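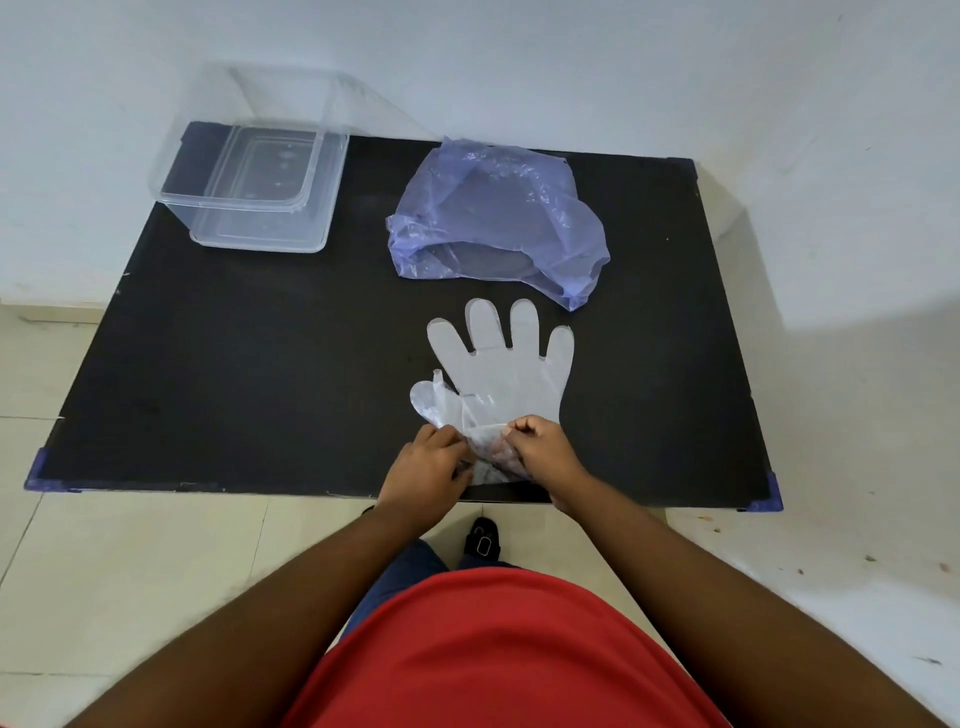

Clear gloves and a clear container on the black work table, Tretano workshop.

Most of my January visit to Tretano was spent at one machine, a small cell they call Sudeo. It picks up thin plastic items and puts them in containers. I had asked to see how it is set up and looked after between runs, and Manon Cormier, who keeps the cell going, gave me the morning.

We started with the arm, which was powered down and locked out. There are 2 suction cups on the tool. Cormier pulled both off, held them up to the window and bent the lips back with her thumb. One had a small split. She wrote the hour counter in the log, 3324, and fitted a new cup from a drawer of McKinnon spares. The old one went into a bag with the date on it.

Next came the vacuum line. She unscrewed the filter bowl, tapped out the dust and wiped the seal with a dry cloth. After that she opened the air and listened along the hose with her ear close to it. A leak at the elbow fitting is the usual trouble. Thin film hardly blocks a cup to begin with, so even a small loss of vacuum means a dropped glove.

Teaching the cell a new item starts by hand. Someone sits at a low black table and handles the item slowly, and the setup notes are written from that. Disposable gloves are the current job. They cling to each other and the cuffs fold under, and the film is so clear that the camera has a hard time finding an edge. A dark surface helps. Cormier told me they tried a gray one first and gave up on it.

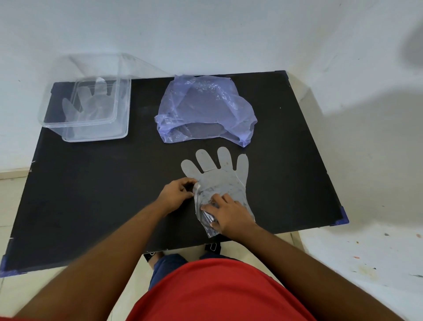 The notes from the table go into a program called Privora, where each pick point gets a number. The glove job has 39 of them. I would have guessed fewer. Many are the same spot on the palm with the cuff folded a different way.

Back at the cell, she ran the arm at low speed with the new cup on. It missed the first glove. She lowered the pick height a little and it took the next one cleanly, then several more.

Camera cleaning is done last, with a lens cloth and no spray. The cover gets wiped at the start of each shift as well.

I left before lunch. The drive back took two hours.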